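Handling lab, session 6: notes

Notes for the people who missed it and for anyone whose handwriting is like mine. Slides will go up when I've fixed the diagrams. Questions to me or to Noel Cabanatuan, who is running the second bench for the rest of term.

Tuesday, March 24, 2020

Where we'd got to

Arm homed, wrist camera talking to the bench PC, grip file loading without the red warning. If you still get the red warning your path has a space in it. Take the space out.

Two groups, as before. Hajji group on bench one, Nestitz group on bench two. Same task for both, same marks.

The task

Pick up one item, lift it clear, put it down inside the taped square. Then a different item. No changing the code between items, only the grip file. That is the whole task and it is harder than it sounds, as bench two found out.

Terms you need for the write-up

Opening: distance between the inner faces of the two fingers, at the tips. Not at the base. Several of you measured at the base last time and got lovely numbers that meant nothing.

Approach: the line the wrist travels along before the fingers close. Straight down is fine for boxes. For anything lying on its side, come down with the fingers either side of the short way across.

Pad: the textured bit on the inside of the finger. It does the holding. The outer face does nothing for you except knock things over.

Slip: item moves in the pads after closing. Write down which direction, "it slipped" gets half marks.

Grip file, settings to start from

open_wait 300
close_wait 300
Both in milliseconds. Leave them equal until you have a clean lift, then alter one at a time.

The camera log from the last run had 3,196 lines in it. You don't need to print it. Please dont print it. Find the line where the close command goes out, take ten either side, paste those in.

Before you close on anything

1. Open the fingers fully and look at the wrist view.
2. Both tips should be in view and level with each other. If one sits higher, stop and re-home.
3. Look at the pads right down their length. Bits of tape stuck in the texture, get them off.
4. Find your item in the view. Near the edge of the picture is too far, move the wrist first.
5. Then and only then, close.

Step 4 is where most of the time went. The fingers look huge in the wrist view and the items look far off, so people guess. Don't guess, jog the wrist in small steps and look again after each one.

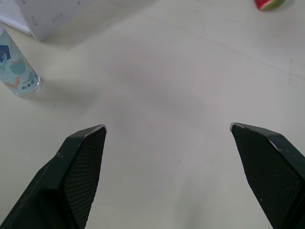

Fig. 1. Wrist view, gripper open. Bottle on its side at left, bare table between the fingers.

With a view like Fig. 1, what moves first? Discuss it in your group, two or three lines in the write-up. Mention the bottle's angle as well as its position, most of you will forget the angle.

Worn tips: put the condition of the edges in your notes, both fingers. Marites Malabanan has the spares list and wants to know before she orders from Erkeo, not after.

For next time

Write-up, one side, one per group. Table of items tried, opening used, slip yes or no and which way. Log extract as above.

Read the Miroria handout up to the part on soft items. Skip the maths box, we'll do it on the board.

Bench two start first next week. Bring your own pen.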